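Section 4. Preparing a demonstration table for visitors
Gridham Robot Room, Guide for Hosts
Revised May 19, 2019, by Razia Arain

This section explains how to prepare one table and one robot arm for an open day. It is written for the host, which means the person who stands with the visitors and speaks to them. The operator has a separate guide (Section 6). Please read 4.1 to 4.3 the day before and not in the morning of the visit.

The table and the objects, seen from the room and from the wrist camera: 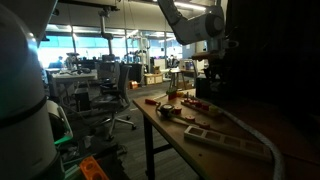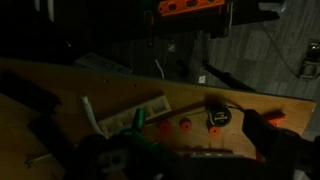 4.1 Before you start

You need the key of the room, the printed list of objects, the visitor badges, and a roll of floor tape. The list of objects is in the Konska folder, on the first page. If the list and the box do not agree, follow the list and write the difference in the notebook.

The demonstration program is called Sandhu. It runs on the operator's computer only. Do not start it from another computer, even if the login is accepted.

4.2 Placing the table

1. Check that the arm is in its parking position and that the screen shows HOLD.
2. Move the table under the arm. Two persons should do this. Lift the table, do not push it on the carpet, because the legs pull the carpet and the table comes back a little when you release it.
3. Ask the operator to run the reach check. The arm goes slowly to each corner of the tabletop and stops above it.
4. If one corner is not reached, move the table toward the arm and repeat step 3. Do not try to correct it in the software.
5. Mark the position of the legs with floor tape. Remove the tape of the last visit, or the next host will not know which marks are good.

Caution: The cables of the arm must be able to move over the full travel. Do not fix them to the table with tape or with a clamp.

4.3 Placing the objects

1. Clean the tabletop with a dry cloth. Do not use spray. The wet places reflect the lamps and the wrist camera can lose the object.
2. Put the large objects first and the small ones after.
3. Leave enough free space for the fingers on both sides of each object which the robot will pick. A width of one hand is good.
4. Long objects can lie across the table, but the two ends should stay inside the edge.
5. Put tools with the handle where the gripper can come to it from above.
6. Do not make the table too tidy. Visitors learn more when the objects lie in different directions, and the program does not need straight lines.

Note: Please use only objects from the list. At the November visit a host added her own eyeglasses case, because a child asked for it. The robot picked it very well, but the case did not survive.

4.4 Light

The windows are the largest source of light in the room and we cannot change them. In the morning the light is strong and comes low, so the picture of the wrist camera may be pale on the window side. Proceed as follows.

1. Switch on the ceiling lamps at least 11 minutes before the first group.
2. Ask the operator to show the wrist picture on the monitor.
3. If the objects are too dark, the operator increases the exposure by one step. Wait until the picture is stable before you judge it.
4. Do not open or close a curtain during a run.

4.5 Receiving the group

One group is up to 19 persons. If more persons come, divide them and let the second part wait in the corridor with the other host. Audrey-Anne Lévesque keeps the list of groups and she can tell you by phone who is next.

1. Give the badges at the door. The badge numbers end at 127, and the high numbers are for staff, so please begin with the low ones.
2. Show the visitors the line on the floor and say that they stay behind it while the arm moves.
3. Show where the emergency stop is. Press it once in front of the group, so they see that it is real. Then the operator resets it.
4. Say what the robot will try to do. Use the word "try". The robot misses sometimes and the visitors accept this well if they heard it before.
5. Say "ready" to the operator and wait for the answer.

Caution: Hair, scarves and badge ribbons must not hang over the table, also when the robot is in HOLD. HOLD is not the same as power off.

4.6 During the run

The operator starts Sandhu and the first pick begins after a short pause. Use this pause to explain the two views: the visitors look at the table from the side, but the robot sees it from its wrist, very near and with its own fingers in the way. Many questions come from this difference, for example why the arm goes back up and looks again before it closes.

If the robot drops an object on the table, let it continue. It should find the object again by itself. It makes up to 3 tries for one object and then goes to the next one.

If an object falls on the floor:

1. Say "stop" in a clear voice.
2. Wait until the operator says "stopped" and the screen shows HOLD.
3. Take the object from the side where you stand. Do not walk under the arm.
4. Put it back on the table and step behind the line.
5. Say "ready".

Note: Do not allow a visitor to pick up the object for you, even if he or she is nearer.

4.7 Visitor places one object

This part is optional, and most groups like it. Choose one visitor. With the arm in HOLD and the operator's agreement, the visitor may change the position of one object from the list. Stay next to the visitor. When both of you are again behind the line, the run can continue.

Please do not do this part with the Ungate gripper. Its fingers open without a warning sound after a reset, and we have not yet received the new cover for it.

4.8 After the last group

1. The operator parks the arm and switches off the motor power.
2. Compare the objects with the list and put them in the box.
3. Collect the badges. Missing numbers go in the notebook.
4. Leave the table in its place if there is a visit on the next day. If not, carry it back to the wall.
5. Write in the notebook which objects were difficult for the robot. Two or three words for each object are enough, for example "slides" or "found late".

Problems with the door lock or the lamps: call the building desk. Problems with the arm: call the operator on duty, and do not reset the arm yourself. The phone numbers are on the inside of the notebook cover.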